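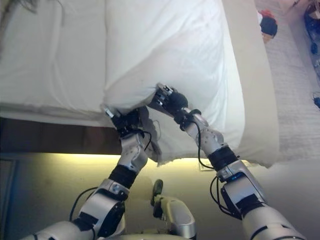 Both grippers on the pillow at the foot of the bed.

I'd been promised a robot that makes beds, and for most of a Monday I got one! Slowly, mind you. I could have changed the linens in a whole motel in the time Sollus took to think about one pillow, but I was charmed anyway, sitting in the corner of a rented bedroom in Pustormont with my coffee and my notebook. Then at 2:40 in the afternoon somebody called stop, and the robot stopped everything except the one thing we wanted it to stop.

It wouldn't let go of the sheet.

The arms had frozen, the legs had frozen, and the right hand was holding on like a toddler with a cookie. Hemant Kashyap, who runs the tests, pressed release. He pressed it again. Then he said a word my editor won't print and went looking for Anjana Haque, who wrote the grip software and was eating a sandwich in her car.

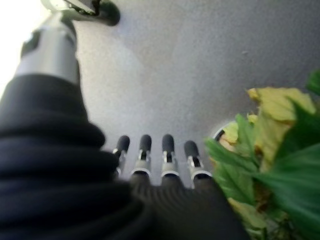 A wrist camera's view of the fingers, with a houseplant close by on the right.

I should explain why this is a bigger deal than it sounds (I needed it explained to me, twice). When one of these machines gets a stop command, the designers have to pick what the hands do. Open up, and you might drop a hot pan on the cat. Stay shut, and you might keep hold of something you really shouldn't, like a sleeve with an arm in it. Sollus is set up to stay shut until a person asks for release, and that seemed sensible to me right up until a person asked for release and nothing happened.

Anjana had it figured out by dinnertime. The log for that afternoon ran to 1149 lines, and she scrolled through it on the carpet with her shoes off while I tried to look useful. Fabric under tension, she told me, is a nasty thing to hold. The sheet pulls back on the fingers, the software reads that as slipping, and the hand squeezes harder.

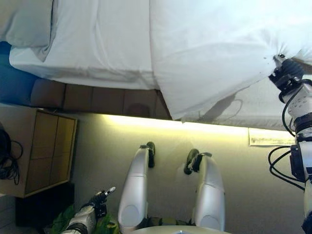 With a tight corner like that, you get a tug of war between a robot and a mattress, and the mattress is very patient. The squeeze had climbed to its upper limit just before the stop came in. Past that limit the hand flags a fault, and a hand with a fault was built to ignore new commands, release included. Two safety rules, each one perfectly reasonable, had locked each other out. It took cutting power to the arm and easing the fingers back by hand to get the sheet free. I timed it at almost 8 minutes, which is a very long time if you picture your own wrist in there. I did picture it, all the way home.

What bothered me most was learning it had happened before. Back in Wanport, where the team has its workshop, Rhydian Prosser had put Sollus through 363 sheet pulls over the winter, and twice the hand had been slow to open. Both times it let go on the second try, so both times it went down as a glitch. "I wrote 'sticky,'" he told me on the phone, sounding miserable. "I thought it was mechanical." 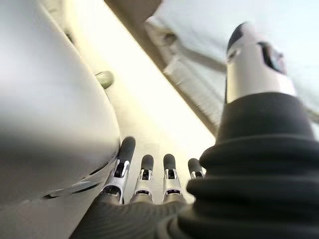 I can see why he went that way, because everybody I talked to wanted to blame the hardware first. It's right there in front of you and you can poke it! Delyth Humphreys, the mechanical engineer, spent the next morning going over the hand joint by joint. She checked the silver finger joints and their pins, then the black rubbery tips, in case they'd gone tacky. She even worried about the big ribbed bellows that stands so close beside the hand it can hide part of a finger from the wrist camera. All of it came up clean, and she seemed a little disappointed.

The fix is dull and I love it. Release now gets through no matter what the fault light says, and the squeeze tops out much lower whenever the thing being held is cloth. Anjana also wants a manual release a stranger could find in the dark. Delyth says that means redesigning the wrist, and they were still arguing about it when I left to catch my train.

They've got 200 more pulls to get through in December before anyone outside the team shares a room with it again. Hemant has invited me back. I said yes, and I'm wearing short sleeves.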